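09/12/2023

Long day at the Vumau workshop, and my feet are killing me. The cap jobs on the coat rack are my favorites, and the finger pads are the new mesh ones!
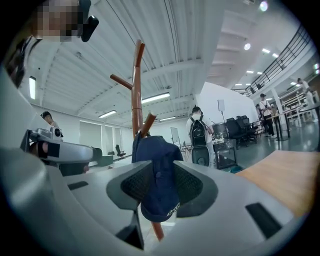 I still want the Selex firmware done before 2024 — we'll see. I ate lunch standing up (again) and went straight back to the rack. 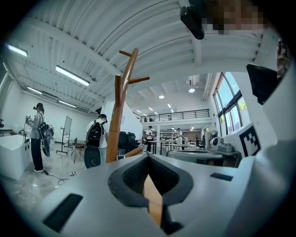 *Fingers together, coat tree just past them.*

Then on to the wheeled one, with a marker cube on each arm.
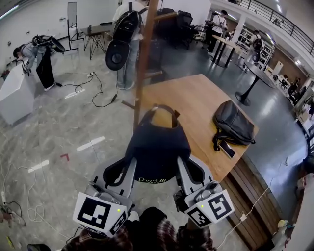
## Tomorrow

Buy 53 more screws, call Eide about the wrist parts, sleep in.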